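Fernon Shared Workshop
Minutes of the members' meeting, 2 Feb 2023

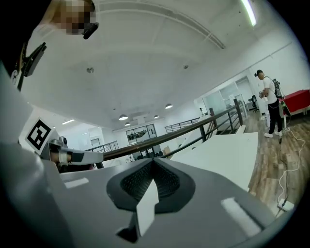

Present: seven members, which makes a quorum under the August rules. The meeting opened late while people looked for the spare key.

1. Minutes of the last meeting
Accepted with one correction. The words "lighting issue resolved" were struck out. Several members asked who had resolved it and how, and no answer was given.

2. Lighting in the main room
The chair reported on the quote from Jandus for replacing the ceiling tubes with LED panels. The price is $910, fitting included, old tubes taken away. Jandus says the new panels will pay for themselves in 18 months. The secretary asked what hours of use that was based on. The chair did not know. It was pointed out that the room is used mainly in the evening and that a figure worked out for a full working day would be worth very little to us.

One member said the fluorescent light is harsh and gives her a headache at the far bench. Another said he has worked under the same kind of light his whole life and would sooner have a decent vise. A second quote, from Pascual, was mentioned at the last meeting but has still not come in.

Agreed: no order to be placed. Chair to ask Jandus for the working behind the 18 months, in writing. Chair to phone Pascual one more time and then drop them.

3. Ceiling paint
Proposal to repaint the ceiling white. It was noted that the ceiling is white. The member making the proposal said she meant a fresher white, and that the beams should be done at the same time. Asked whether anybody had ever complained about the ceiling, she said she was complaining now.

The cost of paint was put at $426. That does not include ladders or drop cloths, or moving the benches, and the secretary doubts it includes a second coat. There was some support for doing the beams only. There was less support when hands were asked for to do the work.

Deferred. If lights are going to be changed, painting before that makes no sense.

4. Cleaning supplies
We have been on the Purasell trial since August. The supplier's leaflet says one bottle of the concentrate replaces four ordinary cleaners. Members who have used it on the benches report that it smells strong and leaves a film. One member likes it. The secretary compared receipts and could find no saving.

Agreed: finish what is in the closet, do not reorder. The supplier's offer of a free demonstration was declined, five votes to two.

5. Labels
Request that every storage bin get a new printed label. The last set of labels lasted until people started putting things in the wrong bins, after which the labels made matters worse. No decision. Anyone who wants a label may make one.

6. Other business
The side door still sticks. It was described as "on the list." The secretary asked to see the list and was told it would be sent around.

Next meeting to be set by e-mail once the quotes are in.

Actions
Chair: Jandus, Pascual, the door list
Secretary: cancel Purasell reorder, correct last minutes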